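# Pourquoi les choses roulent jusqu'au bout du tapis ?

Tu poses une boîte de céréales à la caisse du magasin, et hop, elle part toute seule vers la caissière. Moi, quand j'étais petit, je croyais que le tapis était infini, qu'il y en avait des kilomètres cachés sous le meuble ! En fait c'est beaucoup plus malin que ça, et je vais te raconter comment ça marche.

## Une boucle, comme un gros élastique

Un tapis roulant, on l'appelle aussi un convoyeur. Prends un élastique large et tends-le entre deux crayons. Si tu fais tourner un des crayons, l'élastique avance sur le dessus... et il revient par-dessous. Voilà, tu as fabriqué un convoyeur ! Les crayons s'appellent des rouleaux, et l'élastique s'appelle la bande. Souvent, un moteur fait tourner un des rouleaux, et l'autre suit.

La bande ne doit être ni trop molle (elle glisserait sur le rouleau) ni trop tendue (le moteur forcerait). Dans l'atelier de Grovness, où je vais bricoler en septembre, on a passé une matinée entière à régler une bande de 147 centimètres. Elle partait toujours de travers, la coquine !

## Et au bout, il se passe quoi ?

Au bout, la bande plonge autour du rouleau et repart dans l'autre sens. L'objet posé dessus, lui, ne peut pas faire demi-tour la tête en bas. Alors il bascule. C'est pour ça qu'on met souvent un bac à l'arrivée : il attrape ce qui tombe.

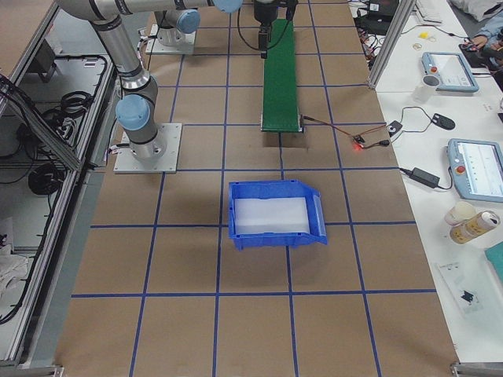

*Texte : la rédaction de Sultine, le petit journal des curieux*

Regarde le tapis vert, long et étroit. Tu vois le rouleau en métal à son extrémité ? C'est le virage dont je te parlais. Et juste après, il y a un bac bleu, avec un bord ouvert en pente sur le devant. Les bacs comme celui-là, je les adore, parce qu'on peut y glisser la main sans tout renverser.

Les bandes de ruban bleu, sur le papier kraft, dessinent des cases presque carrées. Un quadrillage, c'est très pratique quand on range : tu peux dire « deuxième rangée, à gauche » et tout le monde comprend, comme à la bataille navale.

## À toi de jouer

Il te faut deux rouleaux de carton, une bande de tissu et du ruban adhésif. Colle les deux bouts du tissu pour faire une boucle de 14 centimètres de large, enfile les rouleaux dedans, écarte-les bien et tourne doucement. Pose une gomme dessus, une boîte au bout, et regarde à quel moment elle bascule. Ensuite, essaie avec une bille... et prépare-toi à la chercher sous le canapé !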